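Section 7: Setting up the Zidham arm at a worktop

Do this part after the arm has passed the bench test in Section 6. You will need the Skarkberg gripper fitted with both fingers, the wrist camera plugged in, and a second person near the stop button for steps 4 to 9.

7.1 Wrist camera and gripper

1. Switch on the controller and wait for the arm to finish homing.
2. Open the camera view on the laptop. Both fingers should show when the gripper is open. If only one shows, slacken the camera clamp, turn the camera until the second comes into view, and tighten the clamp again.
3. Check every screw on the fingers with the small hex key. Nip them up by hand. Do not use a powered driver, as the threads strip easily.
4. Jog the arm over a flat object and lower it at the slowest speed. Stop while the fingertips are still clear of the surface.

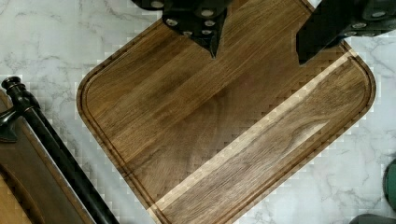 5. Save the position as HOVER. Type 124 in the height offset box and press Store.
6. Raise the arm and run HOVER three times. If it stops in a different place each time, go back to the base bolts in Section 4 before doing anything else.

CAUTION: Marble and stone tops do not give. A fingertip driven into one will bend the finger mount before the controller trips.

7.2 Reaching near fixed parts

Pipes, brackets and cupboard sides have to be entered as keep-out blocks. The arm cannot feel them coming, and the camera picture smears when the wrist moves fast.

7. Set the speed limit to 7 and bring the gripper up to the fixed part from the open side.
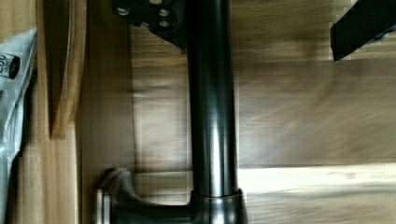
8. Mark two corners of the block with the Corner key, leaving a hand's width all round.
9. Repeat for each fixed part, then save the map. The controller holds it under a four-figure number; on ours it is 2547.

Note: Keep-out blocks are lost if you update the Nevlow firmware. Copy the map to the laptop first.

7.3 Cables and worktop layout

10. Run the arm slowly from one end of its reach to the other and watch the cable loops. They must not snag on anything standing on the worktop.
11. Put the item you want to practise on in the middle, with clear space on each side of it. 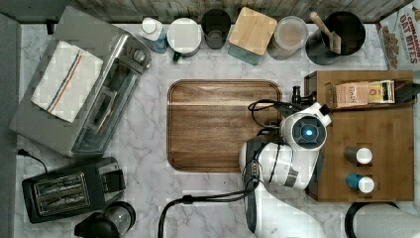 Fig. 3. Arm over the worktop, with the cutting board in the centre and the organiser tray to the right.

12. Leave appliances unplugged while the arm is powered.
13. Take a photo of the layout from the front and keep it with the map, so the next person can put things back where they were.

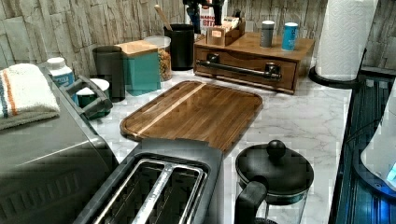
Photo: Rhys Wihongi / Shaikh workshop build notes

14. If a large item is moved, delete its block and mark it again from step 7. Small jars and boxes do not need a block, but keep them to the back.
15. Press Park before switching off.

If error 469 comes up when parking, a keep-out block overlaps the park position. Make the block smaller and try again.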